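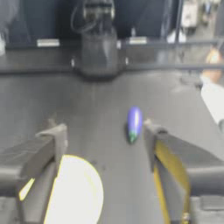 In defence of the small toy dinner

When my daughter was in her first year of kindergarten, I bought her a full set of pretend food from a shop called Trerkudska. The box promised 99 pieces. I was proud of my purchase, and she was happy for one afternoon. After that the food lived on the floor, and I learned to walk in the dark like a person crossing a river on stones.

My opinion is that we give children too much toy food and too few plates. I grew up in a flat where the play kitchen was a chair turned to the wall. My dinner service was one plate and one cup, and I served my whole family from it, many times a day.

With a small set, a child must decide what each thing is. A purple eggplant is an eggplant on Monday, and later it is a fish, or a baby, or a telephone. I do not say that large sets are bad. The Plastport catalogue is beautiful and I read it every February with pleasure. But in a large set the fish is already a fish, and there is less work left for the child.

I also like plain colours. A yellow plate can be used for soup, for cake or for the moon. When the plate comes with a printed picture of fried eggs, it is breakfast forever.

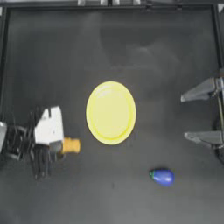
How many pieces are enough for one child?

I would say 12, with 6 of them food and the rest plates, cups and one pot. If a friend comes to play, they will have to share, and they will argue a little, and I think this is also part of dinner.

My neighbour disagrees with me. She bought the wooden Ulow market stall with all its baskets, and her boys play with it every day. I accept this. Still, I notice that they mostly use the baskets as hats.

Our own big set is now in a box on top of the wardrobe. My daughter kept the eggplant, a lemon and her favourite plate, and she has not asked for the others.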